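Project report, Dekby table-setting task
Author: Hòa Nông
Submitted 2 May 2026

# Unplanned Grip Release on the Left Arm of a Two-Arm Table-Setting Robot

## 1. Summary

During testing of the table-setting task, the left gripper opened without a command while holding a steel bowl. The bowl fell from above the table. No person was hurt and the arm was not damaged. The fault was traced to the gripper cable, which pulled tight at certain wrist angles and cut the signal for a short time. The software then treated the lost signal as an open command. This report covers the fault, the tests used to find it, and the changes made to the cable and the code.

## 2. Setup

The robot has two arms, each ending in a parallel gripper. The arms are run by the Clarari controller, and the task program was written by our group on top of it. The program picks up each item, carries it over the table, and sets it down in a row. The items are steel bowls, a fork and a spoon.

Grip force is set per item. The bowls are held by the rim. A safety stop is within reach of the operator, who stands outside the reach of both arms.

## 3. The Fault

The first release happened in September, during a run of the full task. The left gripper had closed on the bowl and the arm had started its move when the fingers opened. The controller log showed no open command from the task program. It did show a gap of 200 ms in the gripper signal.

We first suspected low grip force. The force was raised and the task was run again. The fault came back, with the same gap in the log. Grip force was then put back to its first value.

## 4. Tests

The left arm was tested apart from the right. The order of work was as follows.

1. Run the place motion with the gripper empty and log the signal. The gap appeared in 8 of 30 runs.
2. Swap the left and right gripper cables. The fault moved to the right arm.
3. Put the cables back and turn the left wrist slowly through its full range. The signal dropped when the wrist passed 173 degrees.
4. Fit a new Dierckx cable with a longer free loop, then check the arm with the bowls and cutlery in their set positions on the folding table. Both gripper cables hang in loops clear of the tabletop, and the left fingers can reach the side of the larger bowl.
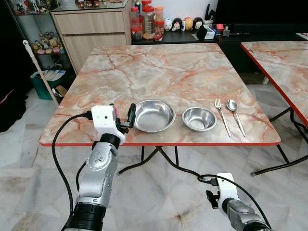
5. Repeat the 30 runs from step 1 with the new cable. No gap was logged.
6. Unplug the left gripper cable on purpose with the arm stopped, to check the new response described in Section 5.

## 5. Cause and Changes

The old cable was too short for the wrist motion. At the end of its range the plug was pulled sideways and contact was lost. This explains why the fault followed the cable in step 2.

The second cause was in our own code. A missing signal was read as zero, and zero was the value for fully open. Two changes were made:

- A missing signal now holds the last grip value and stops the arm.
- The wrist is limited to 160 degrees in the task program.

In step 6 the arm stayed stopped and the fingers kept their position. The operator must clear the error by hand before motion can start again.

## 6. Open Items

The hold response has only been tested on the left arm. It also depends on the gripper keeping power. If power and signal are lost together, the fingers may relax and drop the item. A spring-closed gripper from Flalley was considered but not ordered, as it would not fit the present mount.

The right cable is the old type and should be replaced before the next full run.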